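The Last Diner in Skitville

The lights come on at 5 in the morning, an hour before the first customer. Khadija Abdel Rahman starts the coffee, then the oatmeal, then sits down with yesterday's receipts. She has done it in that order for six years.

Skitville once had four places to get breakfast. The bus station counter went first, when the bus stopped coming. The hotel dining room closed after the mill did. A doughnut shop held on until the new highway opened and took the truckers with it. What remains is the Leta, on the corner of Hatia Street, with 118 chairs' worth of history and room today for 40.
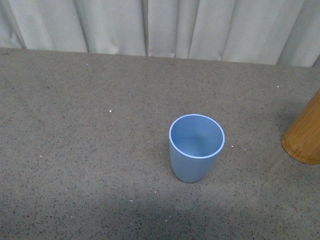
The building went up as a feed store. The Steinarsdóttir family turned it into a restaurant and ran it for two generations, serving fish on the weekend and pancakes every day. When the last of them retired, the place sat dark for two winters. Abdel Rahman had been cooking at the county hospital and drove past it on her way to work.

"I looked at the roof first," she said. "If the roof had been bad I would have kept driving."

The roof was fine. The plumbing was another matter, and so was the gas line, which had to be dug up in December. She opened in spring with a menu that fit on one side of a sheet of paper.

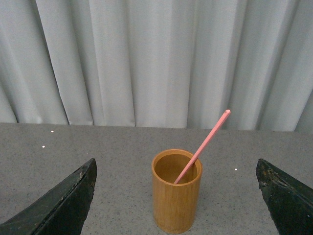
Running a small diner is mostly a matter of eggs. When the price of a case goes up, the profit on a $6 breakfast is gone by the second egg. Abdel Rahman raised prices once and heard about it for a month. Since then she has cut costs where customers don't notice. She buys potatoes from a grower up the road and bakes her own bread. Dinner was dropped entirely.

Mornings make up for it. The night shift from the nursing home comes in at 7, and the road crew is usually out the door by then. Retired men take the window table and hold it until 10.

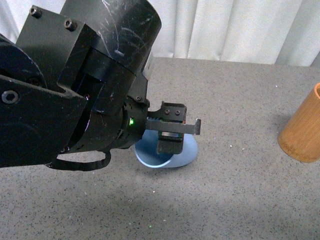
The town has just over 1000 people, and she knows what a good share of them eat. She also knows who has stopped coming in – she will call, and sometimes send a plate over.

The lease is up next year. The landlord wants to sell, and she would like to buy, but the bank wants a bigger down payment than she has. She is talking to a credit union in the next county.
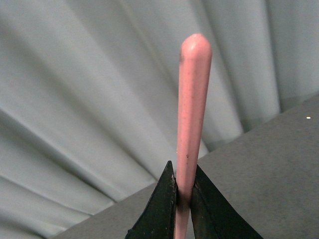

If You Go

The Leta serves breakfast and lunch, 6 a.m. to 2 p.m., and takes cash or checks. Park behind the building. The lentil soup is often sold out by noon, and pie is by the slice only.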